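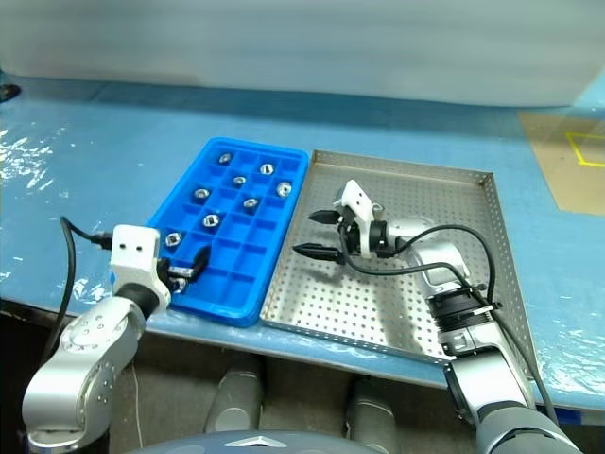

Storing small fixings in a damp garage

Borkthorpe Home Workshop Forum > Tools and Storage

saddleback51
Posted 6/23/24
My garage is single skin brick and gets damp from October onwards. I have a lot of nuts, washers and setscrews in old tobacco tins and half of them have gone brown. I want to move to something better before winter. Is it worth paying for sealed cases, or do open trays do the job if the room is kept dry? Budget is £310 for the lot, including a dehumidifier if I need one.

plainwasher
Sort the damp first. Cases won't help if you put the lids on in wet weather and shut the moisture in. I bought a Skomel desiccant dehumidifier and set it to come on at night. The compressor type struggles in a cold garage.

tidewrack
Disagree. Running a dehumidifier in a single skin garage with an up-and-over door is paying to dry the street. Sealed cases with a bag of silica gel in each. Dry the bags in a low oven when they stop working.

plainwasher
Depends on the door. Mine has brush strips down both sides and a rubber one along the floor. It cost me £19 to do.

Gorsehill
Stainless for anything you use often. It costs more per box but you stop throwing them away. I get M6 and M8 from Tarawneh at Plalham, trade counter round the back, cash or card.

tidewrack
Stainless is weaker than 8.8 high tensile and it galls. I wouldn't put it on anything structural.

Gorsehill
Didn't say structural. Most of what people do in a garage is brackets and hinges.

saddleback51
It's mainly mower and trailer parts. The trailer bolts are all 8.8 so I'll keep those as they are.

mill_lane_13
For plated stuff, a wipe of light oil on the thread and a lidded box kept off the floor. Mine are on a shelf on the house side wall and I've had no rust there. The ones under the bench went in one winter.

saddleback51
The house side wall has the freezer against it but there is room above. I'll do the door strips and a shelf, and buy cases for the plated bolts. Dehumidifier can wait.

tidewrack
Label the lids before you fill them.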